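Chapter 4
Planning a Demonstration

By the end of this chapter the reader should be able to prepare a short demonstration of a handling task, brief a visiting party, and record what the visitors asked as well as what the machine did.

The open day at Skukcombe is used throughout the chapter. It was arranged by the Harries training centre for its second-year students, and the tasks were presented on screen in simulation before the party moved to the workshop floor.

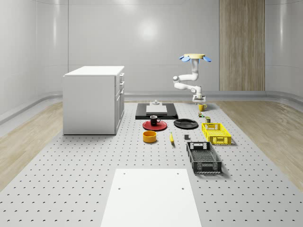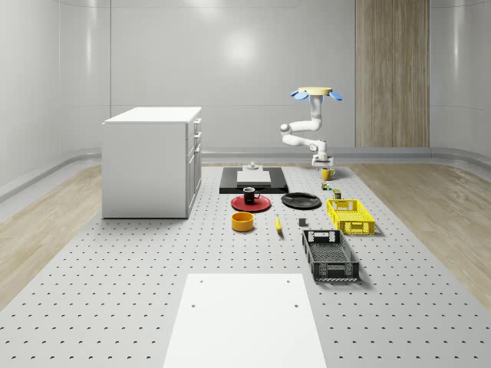
Simulated work area, with the gripper over the yellow mug in both views.

The session was led by Hanne Hakala, then head of instruction at the centre. Her party numbered 41, which was more than the viewing room could hold, and the students were therefore received in 2 groups. Each group was allowed 60 minutes. Part of that time was set aside for questions, and the timetable did not permit one group to borrow minutes from the other.

Household articles were chosen for the tasks. A visitor who has never programmed a machine knows how a mug is picked up and where a plate ought to go, and can judge a movement without being told what to look for. The banana drew more questions than any other article. Several students wished to know how firmly a soft fruit may be held, and whether the simulation treated it as soft at all. Hakala did not answer at once. She asked the students to write down what they would need to measure in order to find out, and their replies form the basis of Exercise 4.3.

The planning software, Omon, had been run 600 times on the same set of tasks before the open day. The results were handed to the visitors in printed form, failures included. Some centres prefer to show only a task that is known to succeed. The practice at Harries is to state the number of attempts beforehand and to let the demonstration stand as one further attempt.

The written report of the visit, dated December 26, 2018, records two shortcomings. The introduction was too long for the first group, and the terms "reach" and "grasp" were used before they had been explained. Both points were corrected when the programme was repeated at Mevlow the following February.

Section 4.1 deals with the choice of task and the wording of the brief. Section 4.2 covers the layout of the viewing room, including sight lines and seating. The full timetable is reprinted in Section 4.4, and students should have it to hand when attempting the exercises.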